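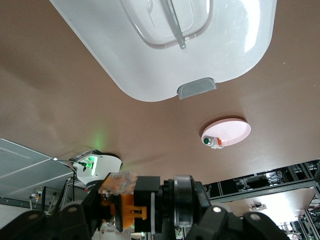 Food storage in the home

Oct 6, 2018
By Valdir Brandão
4 min read
1,489 shares
293 comments

Food storage in the home is the keeping of raw ingredients and cooked meals between purchase and use. It covers dry goods, chilled food, frozen food and preserves, as well as the vessels in which they are held.

History

Early households kept grain, oil and salted meat in fired clay jars, baskets and pits lined with straw. Glazed earthenware was easier to clean than unglazed ware and held liquids better. Glass jars with tight seals came into wide use in the nineteenth century, when home bottling of fruit became common. The spread of the electric refrigerator changed habits again: cooked food could be held for days, and a demand arose for light, stackable boxes with fitted lids.

Containers

Plastic boxes are light and do not shatter, but some kinds stain or take on smells. Glass is heavier and does neither. Lids may press on, screw down or close with a latch. Open vessels, such as a shallow white bowl, are used mainly for serving, and food left in them is normally covered with a plate, a cloth or film before it is chilled.
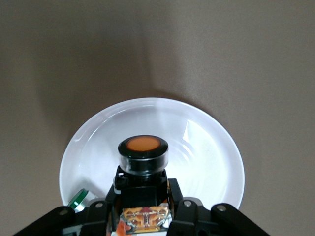
Should cooked food be left to cool completely before it goes into the refrigerator?
Most household guides advise against a long wait. Food is divided into small portions, allowed to stop steaming and then chilled, usually within two hours of cooking. A deep pot cools slowly at the centre and is best emptied into shallower dishes.

Dry goods

Flour, rice, pulses and sugar keep best in a cool, dark cupboard. The main risks are damp and insects - weevils in particular can enter through very small gaps in paper packets. Whole grains contain more oil than polished ones and turn rancid sooner. Older stock is generally moved to the front of the shelf when new packets are added.

Regional practice

The Gikik household survey, carried out each January, asks over 300 families how they store staple foods. Families in the Soto district tend to buy rice in large sacks and decant it weekly, while those in Dantas buy smaller packets and keep them closed with clips.
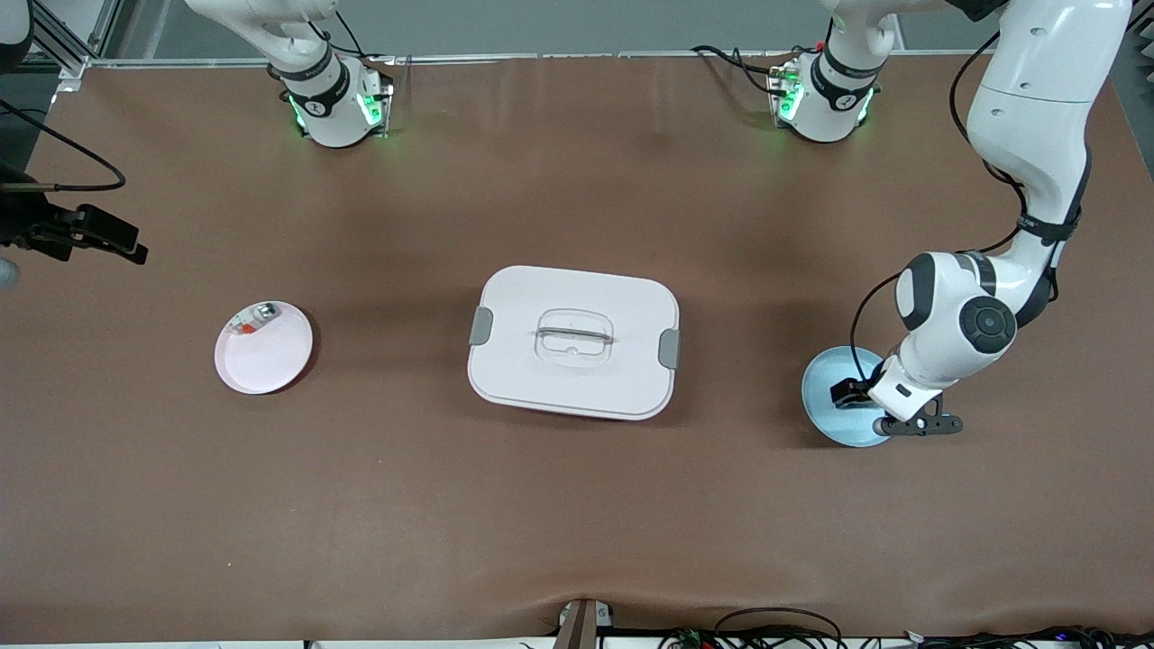
Brandão has argued that the difference owes more to the distance from market than to taste, and that families in Dantas kept large sacks too until shops opened nearby. The survey's authors accept the point in part, but note that cupboard space in the two districts also differs.

See also

Bottling
Larder
Pickling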